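Pamdale Hobby Room Users - minutes, October meeting

Started 7:10, Maureen Bunting in the chair. Apologies from two people. Last minutes ok'd, no changes.

1. Work tables
White board on the wooden table stays. Wipes down easier than bare wood and glue doesn't soak in. Maureen wants the same on the other table - agreed in principle, price from Lerach came in at $84 a sheet. Bit steep. Ask Kaewkla for a quote before we order.

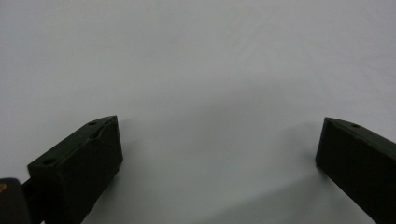

Cleaning: damp cloth only please, no scouring pads. Whoever is last out wipes the board. Sign to go up by the sink.

2. Storage boxes
Long discussion. Old cardboard ones going soft at the corners, and the lids never get put back anyway. Clear plastic prefered by most, open top, so you can see whats in there without tipping it out. Someone asked about labels - short side only, otherwise you can't see in. Prodinard sells them in packs of 11. Balance stands at $322 so we can manage one pack now, more after the holidays.
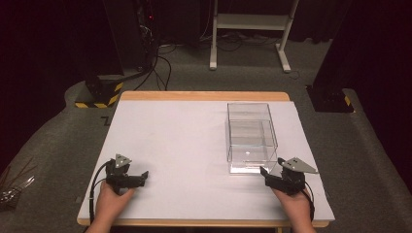
Item 2: clear open box on the white board

Boxes to go on low shelf, nothing stacked on top of them. Beads, thread and small tools first, paper can wait.

3. AOB
Window latch still sticking. Maureen to chase.
Key to the tall cupboard - missing again, check your coat pockets.
Kettle needs descaling.

Actions
Kaewkla quote - Maureen
Order one pack of boxes - Maureen, once the quote is in
Sign by sink - still needs a name

Closed 8:25.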